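Everyday Carry, or Stuff in Your Pants

Posted by Chantal Caron on 23rd December
19 comments | 78 shares

My brother-in-law Réjean Thibodeau has asked for a titanium pen for Christmas. He has pens. He has a mug of them by the phone, most of them from the credit union, and as far as I know they all write. But he has been reading about "everyday carry" since July, and it seems a credit union pen is not a thing you carry. It's a thing you have.

I've spent more time than I'd like looking into this, since I was the one who drew his name. There are sites where people lay the contents of their pockets on a slab of slate and take a picture from straight overhead. Keys, wallet, flashlight, knife, pen, a second knife. The wallet is a metal plate with an elastic band. The key ring has been replaced by a folding thing that holds your keys like the blades of a jackknife, so when you want the front door you get to guess which one to flick out. I tried Réjean's on Thanksgiving with my arms full of pie. I put the pie down on the step.

What bugs me is the talk about being prepared. Prepared for what? I asked Réjean when he last needed a flashlight away from home and he told me about a parking lot in Tetport where he dropped a glove. He found the glove. I'll give him that. His phone has a light on it too, and it was in his other pocket, but apparently the phone's light is "not a real throw."

The pen I was sent a link to is made by an outfit called Goreo, and the page says it will survive 700 pounds of pressure. I read that twice. I can't picture the day when I've had 700 pounds on me and my next thought is to jot something down. It also has a pointed end for breaking car windows. Maybe it works, I have no way of checking short of breaking a car window. The reviews are no help, because they're all written by people who have owned the pen for a weekend and mostly want to talk about the box.

I'm not against tools. I grew up over my father's shop in Dretham and he had something in his pocket every day of his life, usually a knife and a stub of pencil. He bought the knife at the counter of the hardware store and when he lost it he bought another. He'd have been puzzled to hear it called a collection. He used it on feed sacks, twine, apples, and one time a birthday cake, which my mother brought up for years.
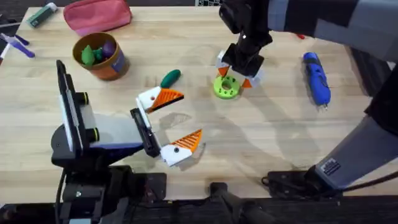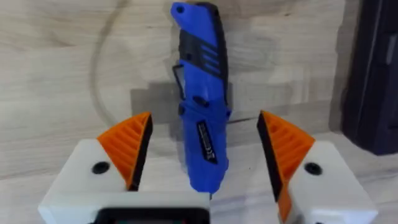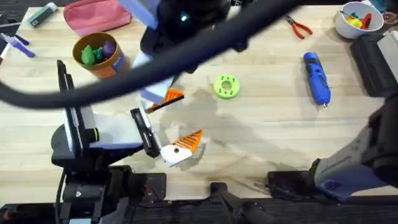
The blue folding utility knife in the middle photo is as fancy as I'd go.

So I went down to Fortin, the surplus place on the highway, to see what a normal person might buy for this man. They have a whole glass case for it now. The clerk was nice enough and let me hold a flashlight that cost almost 100 dollars. It was very bright. I asked him what he carried himself and he patted his shirt and said his reading glasses, and he'd left those in the truck.

I do see part of the appeal. Most of what we own is out in the garage or up in the attic, and here's a small set of things you pick on purpose and touch every day. Fine. I like my kitchen scissors that way. But I didn't need to join anything to like my scissors, and I've never felt I had to replace them because a newer pair came out in bronze. That's the piece I don't trust. If the point is to own a few good things that last, why is there a new one every month? Réjean is on his third wallet since summer. The first two were guaranteed for life.

I also notice that none of these layouts ever has a tissue in it. Or a cough drop, or a receipt, or the little screw you found on the floor and are holding on to until you find out what it fell off of. I emptied my coat tonight and got all four, plus a mitten.

I'm getting him the pen. It's his Christmas and he asked for it. I did write the gift tag with one from the credit union.

Questions or complaints: use the contact page. Copyright Chantal Caron. Back to top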